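Wrist View or Overhead View: Picking Boxes with a Two-Finger Gripper

Project report, Cladico group
2026-04-29

Summary

We trained two versions of the same grasping policy. One used only an overhead camera, and the other used the overhead camera plus a small camera at the wrist. Both were tested on one task: pick up a narrow cardboard box and set it down in a tray. With the wrist camera the policy finished 17 of 24 trials. Without it, the policy finished 12 of 24.

Background

Our project last year used the Sang arm with one fixed camera over the table. It did fine on blocks. It did poorly on anything long and thin, and most failures happened in the last stretch before the fingers closed. The overhead camera could not see the gap between the fingers at that point, as the hand covered it. We wanted to know how much of the problem was the view and how much was the training data.

Setup

We used the Sang arm again, with the Wenell two-finger gripper. The work surface is flat and matte dark gray. We picked it after a glossy white top gave us glare in both cameras. Demonstrations were recorded by teleoperation in March with our logging tool, Cusico, which saves both camera streams and the joint positions with one clock.

The box was a shortbread carton with a red plaid print. We chose it for the strong pattern, and also for the narrow top face, which leaves a clear way to grip it across the width. A tray and a wooden object shared the surface with it. In the wrist view both fingers come in from the bottom, so the policy can see the open gap and the box together during the approach.
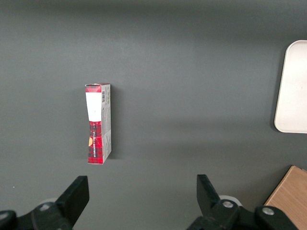
Training

Both policies used the same network and the same demonstrations. For the overhead-only version we removed the wrist input and changed nothing else. Images were scaled down before training, so the small print on the carton carried no useful detail. We trained each version 2 times with different random seeds and kept the one with the lower validation error.

Results

A trial counted as finished if the box ended up fully inside the tray with no help from us. A box resting on the rim was a failure.

Overhead only: 12 of 24
Overhead and wrist: 17 of 24

The overhead-only policy mostly failed by closing too early or by landing one finger on top of the box. The wrist version did this less often. Its failures came more at the tray end, where it let go too soon. We think the held box blocks much of the wrist view by then, but we did not test that.

Limits

We used one box and one surface color, and the sample is small. A plain brown carton might give different numbers. We would run that test next, along with a second tray position.

Cladico student projects | Contact the group through the department office | Back to top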